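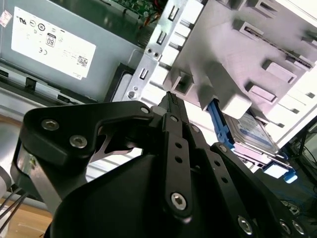

Hussam Twal objects that a gripper should be judged by how hard it holds, and that reach only matters once the grip is good enough. Keep his objection in mind while you read. Part of the lab grade is a paragraph saying whether you agree with him, with numbers from your own runs.

## Unit 6: Comparing grippers inside a desktop computer case

The task comes from disassembly work. A hand on a robot arm has to get into an open case, take hold of something near the drive bays, and come out again without pulling on anything else. We run the same task with two grippers on the same arm.

**Gripper A, the Comadach.** A linkage gripper. Flat plates, pinned and screwed together, turn the motor motion into finger motion. The fingers swing as they close, so the tips move forward or back a little depending on the opening.

**Gripper B, the Srisuk.** A parallel gripper. The fingers stay square to each other and slide on a rail. The tips stay at one depth through the whole stroke. The body is wider than on A.

The controller is the Navance unit from Unit 4, with the same speed and force limits for both. Don't change the limits between grippers, even if one of them seems slow.

### Tip depth

With a linkage gripper the distance from the wrist flange to the fingertip is not one number. Measure it fully open, half open and closed. If you enter only the closed value as the tool length, an approach with open fingers will end up at the wrong depth. In a drive bay a few millimeters decides whether the tip goes into a gap or lands on the edge of the sheet metal.

Gripper B needs one measurement. Check it twice anyway.

### Body clearance

Students usually plan the path of the fingertips and forget the rest of the tool. Most of the contacts in last September's runs at Nundusden were made by the housing or the outer plates, well behind the tips. Draw the outline of the whole gripper, including the screw heads, and move that outline along your path.

The wrist camera has a related problem. As the tool goes deeper, the gripper blocks more of the view. Take one look from above the case, store the target position, and take a second look before the last part of the approach. If the two disagree, stop and start over.

### Cables

Cables are the hard part of this task. They bend, they hide what is behind them, and they don't sit in the same place after someone has moved them. A collision model made from the case drawing doesn't include them at all.

Three rules for the lab:

1. Approach from the side with fewer cables, even if the path is longer.
2. Close slowly and watch the motor current. A rise before the expected width means something else is between the fingers.
3. Back out along the path you came in on. Never rotate the wrist inside the case.
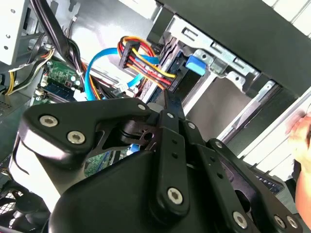
*Figure 6.2. Linkage gripper near the drive bay, with power and data cables close to the tool.*

### Results from the September runs

The totals below cover all teams. An attempt starts when the tool crosses the top plane of the case and ends when it is back outside.

| | Value |
|---|---|
| Attempts logged, both grippers | 3,075 |
| Attempts with gripper A | 2,000 |
| Attempts stopped by the current limit | 400 |
| Teams | 14 |

The two grippers didn't get equal numbers of attempts, so compare rates, never totals. Also note that a stop at the current limit is not the same as a failed grasp. Some teams recovered and finished the attempt, and the log keeps only the first stop. This is a weak point in the data and you should say so if you use it.

Gripper A was easier to bring in next to the drive cage. Gripper B gave fewer slips on flat parts once it was in position. Neither did well on plugs with a latch, where the finger has to press and pull at the same time.

### What to hand in

- Tip depth table for A (three openings) and B (one value, measured twice)
- Outline drawing of each gripper on the planned path
- Attempt log, including the aborted ones
- Plot of motor current against finger width for one good grasp and one stopped grasp
- The paragraph on grip force and reach

Before each run, unplug the power supply from the wall and keep hands out of the case while the arm is enabled. If you need to move a cable, press the stop button first, move it, and write the change in the log.

Reading for next time: the section on compliant fingertips, up to the worked problem on contact patches.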